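**Westgate Science Pages, Years 4 to 6**
**Sheet 14: Printed surfaces**
Written by Po-yen Chien

Most of the patterns in a house are printed. A printed pattern is ink on a thin surface such as paper, card or plastic film. Words in **bold** are explained in the list at the end of the sheet.
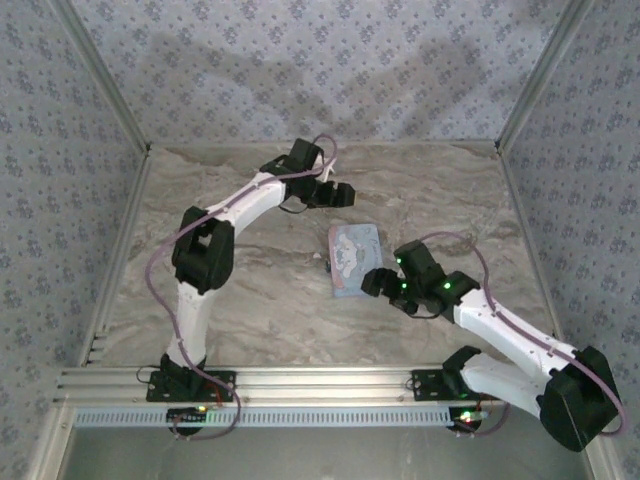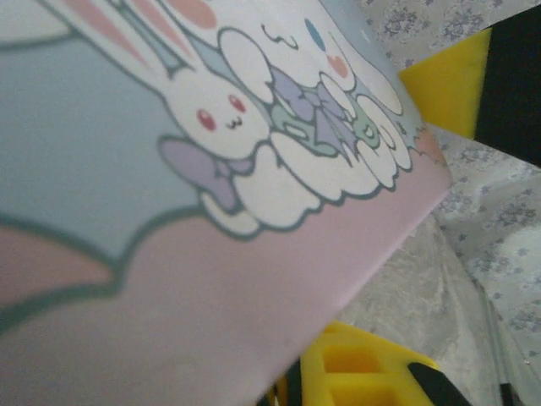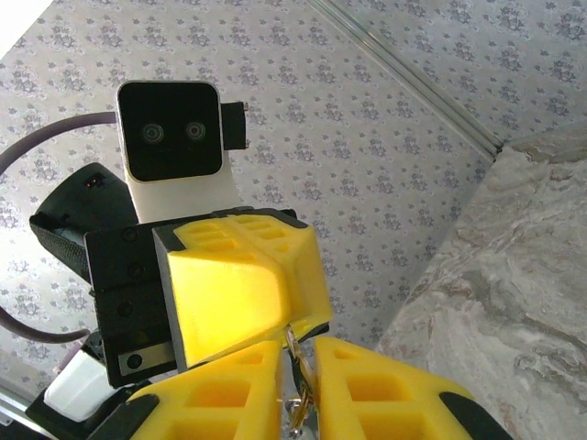

A pattern that covers a large area is usually made from a small piece of artwork used over and over. The small piece is called the **repeat**. A designer draws it once, and the printing machine copies it along the whole length of the roll. Floral wallpaper is a good place to look for a repeat. On the pale paper with small dark flowers and leaves, the motifs sit in diagonal rows, so your eye is led along a slope. Diagonal rows can be made with a **drop**. In a drop, each column of motifs starts a little lower than the column beside it. If every motif were level with its neighbours, you would see straight lines across the wall, and a small error in hanging the paper would be easy to spot.

## How a repeat is joined

The top edge of a repeat has to match its bottom edge. If a leaf is cut in half at the top, the other half must appear at the bottom in the same position. The left and right edges have to match in the same way, with an allowance for the drop.

Wallpaper is often printed by a **cylinder**. The design goes all the way around the cylinder and meets itself. Each full turn prints the design once. A cylinder that measures 42 centimetres around will print a design 42 centimetres long, then begin again. The machine does not stop between turns, so there is no gap.

Suppose a Drurkier paper has a repeat of 42 centimetres and you need 3 repeats to cover a low wall. The sum is:

42 × 3 = 126 centimetres

If the wall is only 120 centimetres high, 6 centimetres will be trimmed off. Paperhangers allow for this waste when they order rolls.

## Patterns that hide the repeat

Stone does not have a repeat. The veins in real marble formed when mineral impurities in the rock were squeezed and heated deep underground, and no two slabs are the same. A printed marble pattern has to copy this with a piece of artwork that does repeat.

Designers use several methods.

- They make the repeat long, so that the same vein does not come back too soon.
- They avoid any single mark that stands out, such as one very dark spot.
- They use colours that are close to each other. Cream, grey and light brown blend well, and it is hard to see where one cloudy patch stops.
- They let the veins run off the edge of the repeat at odd angles.

You can test a marble-patterned surface yourself. Choose one mark with a clear shape. Look along the surface in a straight line until you find the same shape again. Measure between the two marks. The distance is the length of the repeat in that direction. If the surface is smaller than the repeat, you will not find a second one.

A floral wallpaper does not need to hide anything. The reader of the wall is meant to see that the flowers come back.

## Patterns with no repeat

A picture on a box lid is normally placed once. It is designed to fit the lid, and the important parts are kept away from the folds. The lid with the white bunny and the second white character is artwork of this kind. Its colours are divided into areas: pale blue, light pink, lavender and a small amount of mint green. Dark teal-grey lines are drawn around the shapes.

The outline does two jobs. It makes a white shape easy to see against a pale background. It can also cover a small printing error. Colour printing often uses several inks, put down one after another, and each ink has to land in the correct place. This is called **register**. If the pink lands slightly to the left, a thin strip without ink may show at its edge. A dark line over the join will cover the strip.

## Where pale colours come from

Many printers use four inks: cyan, magenta, yellow and black. There is no pot of pale pink. The machine prints very small dots of magenta with a lot of white paper between them, often with a few dots of yellow. From a normal distance your eye mixes the dots and the paper together, and you see pink. The dots are called **halftone** dots.

| Colour you see | Inks used | Paper showing |
|---|---|---|
| Light pink | Magenta, a little yellow | A lot |
| Powder blue | Cyan | A lot |
| Lavender | Magenta and cyan | A lot |
| Dark teal-grey | Cyan and black, a little yellow | Very little |
| White | None | All |

The last row is correct for printing on white paper. A white cloud or a white ear can be left without ink. On brown card this does not work, and a white layer has to be printed first.

## Activity: make a repeat

You need a square of plain paper, a pencil, scissors and sticky tape.

1. Draw a small motif in the middle of the square. Do not touch the edges.
2. Cut the square in half from top to bottom.
3. Swap the two halves and tape them together on the back. The old outside edges now meet in the centre.
4. Cut the square in half from left to right. Swap and tape again.
5. Draw a second motif in the empty space in the middle.
6. Copy the finished square several times and place the copies side by side.

The edges should match. If they do not, check step 3 for a gap at the tape.

## Word list

**Cylinder:** a round metal roller that carries a design and prints it as it turns.

**Drop:** the distance a column of motifs is lowered compared with the column next to it.

**Halftone:** a way of making light and dark shades with small dots of ink.

**Register:** the correct lining up of one ink with another.

**Repeat:** the piece of artwork that is copied to fill a larger surface.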